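The case for open shelves

My neighbour Martti Miettinen keeps his fruit on the kitchen worktop in a glass bowl, and every fortnight he throws half of it out. I used to do the same. Then I moved house, to a flat in Bevstead with a kitchen too narrow for a bowl anywhere, and the fruit went on a set of open shelves against the wall in the next room.

I think it should have been there all along. A bowl hides what is at the bottom. Soft pears sit under hard ones and you find them by smell. On a shelf each thing has its own place, and you can see from the door what needs eating.

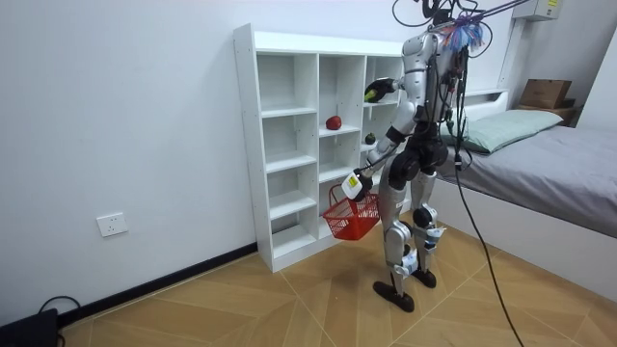 White open shelving, with an apple in the middle column and a red mesh basket for carrying.

The usual complaint is dust. Open shelves do collect it, and I wipe mine down on a Thursday, which takes less time than scrubbing out a cupboard. The other complaint is that they look untidy. They do if you fill them. Leave some of the compartments bare and put the deep ones to use for things you reach for daily.

A basket matters as much as the shelf. I paid 24 pounds for a wicker one from Salminen and it shed bits over everything. Plastic mesh is cheaper, rinses under the tap and lets you see what you have picked up. It isn't handsome, but neither is a carrier bag.

Kitchen firms would sooner sell us doors. Kadier quoted me 3,794 pounds for a run of closed units, soft hinges included. I would have had less room for food and more places to lose an avocado. I kept the shelves.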